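Stockdale Special Collections: Notes from the May Open Afternoon

The reading room at Stockdale opens its processing area to visitors once a year, in May. The program is plain. Sign-in is at the side entrance, bags go in lockers, and the group moves through the building in the order a collection does: receiving, arrangement, description, storage. I attended for the correspondence work, as our own backlog is mostly letters.

Receiving holds new accessions in a separate room with its own air handling. The collection on the shelves this year is the Tirunen papers, the records of a regional publishing office that closed and left its files in the order the clerks kept them. It fills 561 folders. Incoming and outgoing letters were filed apart, with carbons of the outgoing side on thin yellow paper. Staff have kept that split and link the two halves in the finding aid by date and correspondent.

Item-level description was the part I came for. Each letter gets an abstract of no more than four lines: place of writing, what the writer notes, asks, regrets or encloses, and the length in pages. Abstracts are written in participles with no subject, as the sender is already in the heading. Place names supplied from an envelope or from internal evidence go in brackets. Enclosures that have been separated from their letters get a cross-reference in both places. If an enclosure is missing, the abstract says so and leaves it there.

Undated letters took up much of the discussion. Stockdale files them at the end of the correspondent's run unless two independent pieces of evidence agree on a month. A postmark counts as one. A reference to a dated event counts as one. Paper stock does not count, though it is recorded. Our rule at home is looser and I intend to raise it.

The database is Sultix. It handles nested headings well and exports cleanly, but its date field will not take a bare month without filling in the first day. Staff type the month in a note field and suppress the date on display. This works – until someone sorts by date. The older catalog, Stustier, allowed partial dates and is still kept running on one terminal for checking.

Storage is compact shelving on the lower level. Boxes are labeled on the short side only. Oversize items go flat in seven-drawer cabinets, and the drawer number is written into the call number, so moving an item means changing the record. I would not copy that.

The afternoon ended at 4:00 with questions. The handout, a style sheet for abstracts with worked entries, is available at the desk on request. 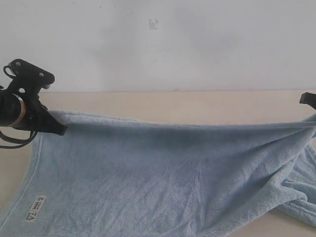
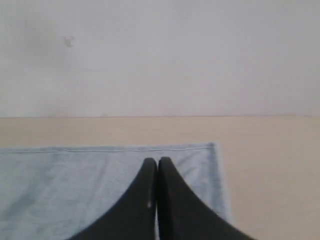
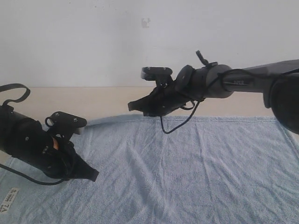
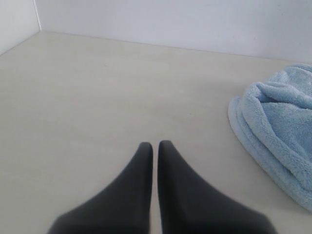 A reader adds that the Sultix date problem can be avoided by entering the month as a range, first day to last, and setting the display to show the month alone. Sorting then holds, though every record made before the change has to be edited by hand.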